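Gripper bench trials (small-arm robotics)

A gripper bench trial is a side-by-side test of the parts on the end of a robot arm, done on ordinary household jobs. I've been running them in Dradgate for long enough that people kept asking me to write up the entry on them, so I have, and I'm sorry if it rambles a bit!

Most trials compare two or more sets of fingers on the same arm. The ones I know best are the Melis (wide, stiff, matte) and the Amow, which is narrower and bends a little at the tip. Both bolt straight on to the Clostska controller, so you can swap them over a cup of tea. Each set gets 24 goes at a job, and I write down every miss, even the silly ones.

Cups and dish racks turn up in nearly every trial. A paper cup squashes if you grip too hard, and a rack is full of prongs for a finger to catch on. The wrist camera earns its keep with racks, as it looks straight down between the fingers. 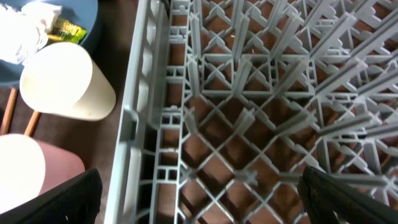 How wide should the fingers open for cups?
Wide enough to clear the rim with a bit to spare on each side. I start with 5 mm a side and bring it in once the arm is landing in the right spot.

Cameras get compared as well, and this is the part I enjoy most. A wrist camera is lovely up close but has no idea what the other arm is up to, so a second one goes up high and looks down over the whole table. With two arms sharing a table you really do want both views (I tried managing with one in October and it was a miserable fortnight).

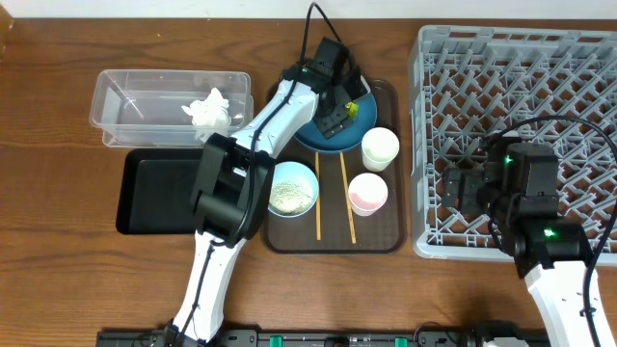 The controller then has to keep the two views in step. The Clostska did this well enough at first, but the high camera drifted behind after almost 1000 moves, and I had to restart it between batches. Newer software has helped a lot.

Scoring varies from bench to bench. I give a full point for a clean pick and place, half for a wobbly one, and nothing for a drop. On my last round of plates the Melis scored 26 over two batches and the Amow came in a little behind, though I'd still pick the Amow for chopsticks.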